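From: Yu-na Shim
Subject: Re: Training hours after the change

Jonatan Bakke wrote:
> The 12 of us on the sorting line are asked to watch simulation runs now.
> Is this still our job, or a new one?

Dear Jonatan, dear all,

I think it is a new job, and the contract should say so. In February we reviewed 269 runs at Lernia, mostly views like this one:

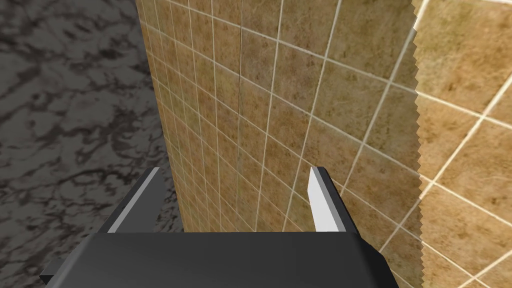 Simulated run, gripper open, tiled wall ahead

My hands are less tired than before, but my eyes are more tired. Fenna asked for a break after every 20 runs - I support this. 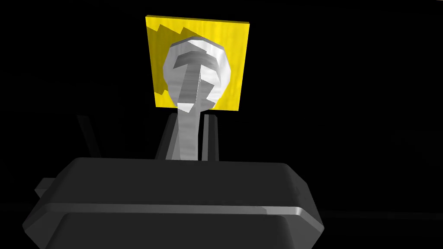 Santosh says the pay scale stays the same until the review is finished. I would like to have that in writing.

Kind regards,
Yu-na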